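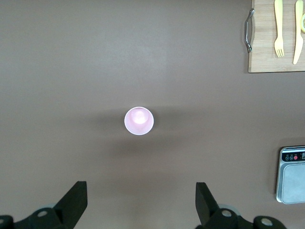 Paper cup, pink, on a brown table.

Neneck Community Forum > Memorials and Funeral Planning > Charges for the reception room at Berisha Chapel

registrar_desk
Posted 28 September 2025
Members are advised that Berisha Chapel has revised its schedule of charges for receptions held after a service. The room fee is now $563 for up to 100 guests. Coffee and tea are included. Food is billed separately. Families who signed an agreement before the revision will be charged the earlier rate. Please keep replies to the subject of fees and terms.

Wiroj Siriwan
Thank you for the notice. I am the executor for my late aunt, whose agreement was signed two years ago. Her contract lists the reception as a "cash advance item." Does the earlier rate still apply in that case? The office on Miltus Road told me it does not.

millpond_K
Cash advance items are services the funeral home buys from someone else on the family's behalf. The price is often left open in the contract. If the chapel runs the room itself, I do not see how it belongs under that heading. I would request the itemized statement in writing.

registrar_desk
The room was operated by Nellus Catering until last year. Agreements from that period may list it as an outside charge. Mr. Siriwan should refer to the page headed "Guaranteed and Non-Guaranteed Items."

oldfield231
I must disagree with millpond_K. The heading on the contract governs, whoever holds the keys to the room today. My family paid a difference of $231 under the same wording, and our attorney advised us that the charge was proper.

millpond_K
With respect, your attorney reviewed your contract and has not seen this one. The forms were changed more than once.

Wiroj Siriwan
I have located the page. The room is listed as non-guaranteed, with an estimate of $800 for the room and food together. The viewing room is guaranteed.

oldfield231
Then the estimate may be of use to you. Ask whether the new room fee and the food together come to less than $800. If they do, any balance held in the account should be addressed in the final statement.

millpond_K
On that point we agree. I maintain that the heading should be questioned.

Wiroj Siriwan
I will submit both questions to the office by letter and will post the reply in this thread.

registrar_desk
Noted. The thread will remain open.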